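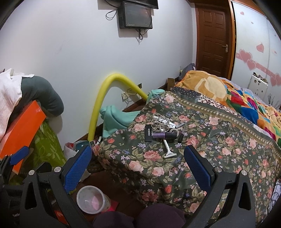 The bed as it stands this afternoon, floral comforter and all.

Small bedroom, everything lands on the bed: where do I start?

Posted by mintandmaroon, December 4, 2021

Hello all, long-time reader, first-time poster, so please be gentle with me! I moved into a rental in Nullach in September and I have the smaller of the two bedrooms, which I really do love, but I can't seem to keep on top of it. The bed has turned into my desk, my bathroom counter and my junk drawer. Right now there are earphones in a knot, a disposable razor, a roll of tape, a skinny little tool and a few other odds and ends sitting on the comforter, and every night I scoop the lot onto the floor so I can sleep. Then in the morning it all goes back up again. The floor isn't much better, as you can see from the bits and pieces around the plastic cup.

I also have a long yellow pool noodle arched up against the wall (I swim, and it has to live somewhere), and cloth things always seem to creep over the side and into the gap by the wall. The outlets are on that same wall so I don't love having fabric bunched up near them.

I'm renting, so no drilling, and I'd like to keep it under $200 all in. I'd much sooner hang on to the comforter and the patchwork-coloured blanket than buy new bedding, they make the place feel like mine. Any ideas at all would be welcome, and thank you in advance for reading this far.

quiltsandkettles

Oh, I love that comforter! Those pink roses are so cheerful, and with the bright blanket on top it must be a lovely thing to come home to on a grey day. Please don't change a bit of it.

My first room away from home was 11 feet along its longest wall and I did exactly what you do with the scooping, for years I'm afraid. What helped me in the end was a shallow tray at the foot of the bed. Everything small had to go on the tray, and at bedtime I picked up the tray in one go and set it on a chair. It sounds like nothing, but after a week or so I started emptying it on the way past, razor to the bathroom, tape to the kitchen drawer, and some nights there was hardly anything left on it.

For the earphones, wind them loosely round two fingers and tuck them into an old glasses case. Mine have lived that way since forever and I can find them in the dark. I'd give the razor a proper home before anything else, though, and a capped one at that. You don't want to meet it with your elbow at midnight, and they do snag on a nice quilted cover.

As for the gap, a rolled towel or an old bolster pushed down snugly between the mattress and the wall will catch most of what wanders, but keep it well along from your plugs. You're quite right to be careful there. If the bed will slide over a few inches, try that too.

northshelf_5

Get a rolling cart. Hevis has a 3 tier one, I paid $183 for mine with the lid and the side hooks, which was too much, watch for a sale. Noodle goes under the bed.

tealeafandtwine

I'd save your money on the cart to begin with, you may find you don't need it. Have a look in Rowlands on the second floor, they had plain canvas bedside pockets when I was in last, the kind with a long flap that slides under the mattress. No drilling, and they hold a phone, a book, earphones and whatever else you're fiddling with at night. I have one on each side and they've come through nearly four years of a very untidy husband.

I'm not sure the noodle would go under the bed without a fight, it depends what legs you have and how much is under there already. Ours stands up inside the closet behind the winter coats, with a loop of soft ribbon round it and the rail. If you drive to the pool, it could just as easily stay in the trunk.

And one more thought, for the floor. Put 5 minutes on the timer while the kettle boils and only do the floor, nothing else, even if the bed is staring at you. Cups go to the sink first. I find once I can walk across the room in my socks I'm in a much better mood for the rest of it. Do come back and tell us how you get on!

Contact us | Copyright 2021 Cukberg Community Help | Back to top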